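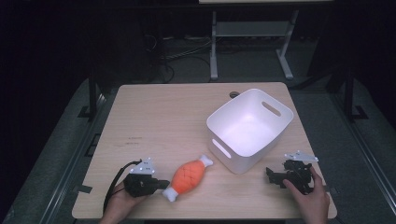

Ostemard Twin Hand-Held Gripper Set

Order code: 1538
Sold as a pair, left and right
Lead time: 27 working days

The Ostemard Twin is a pair of hand-held grippers for recording two-handed tasks without an arm in the way. Each unit is held in one hand. The fingers are the same ones we fit to the Zondel arm, so a task tried by hand can be repeated on the arm without changing the contact surfaces.

Each gripper has its own camera looking down over the fingers. A marker plate goes on top of the body, and the plates are supplied as a matching set. If you swap one plate you need to run the calibration for both hands again.

What is in the case

Two grippers, left and right
Two marker plates
Two cables
Four straight fingers, black
Spare finger screws and a driver

Fingers

The standard fingers are straight, with squared ends and flat inner faces. They bolt on from above. We also sell a longer pair and a soft-faced pair, both listed under Accessories. Soft-faced fingers are better on stiff, shiny parts. For plush and fabric we would start with the standard ones.

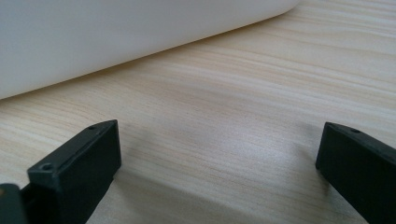
Wide, smooth objects are the usual difficulty with parallel fingers. A storage bin can't be closed on across its full width, so the choice is to pinch a rim or put a finger through a handle slot. We tried both with the Twin and with the older Prokopenko single. The Prokopenko has the stronger spring but its fingers are thicker, and Demyd Nazarenko found them awkward in narrow slots. With two hands he preferred one finger inside the rim and the other gripper steadying the far side.

Camera settings

The camera leaves the factory on automatic exposure. On a pale bench under ceiling lights this tends to wash out the table. Set exposure by hand in the Erkness viewer before a long session and keep the value for both grippers. The settings file can be copied from one to the other.

Weight per gripper: 400 g without cable
Warranty: 23 months 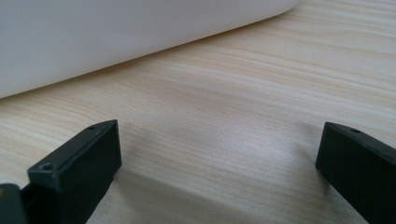 Ostemard, June

Bench notes from Tumelo Zwane have been added to the download page. They cover object approach from the front and from the side, finger spacing, and where to route the cable so that it stays behind the wrist. The notes apply to the current version only. Owners of the first version should keep using the older sheet, as the finger holes are spaced differently.

Replacement fingers for both versions are in stock. Please give the order code and say which hand when you write to us.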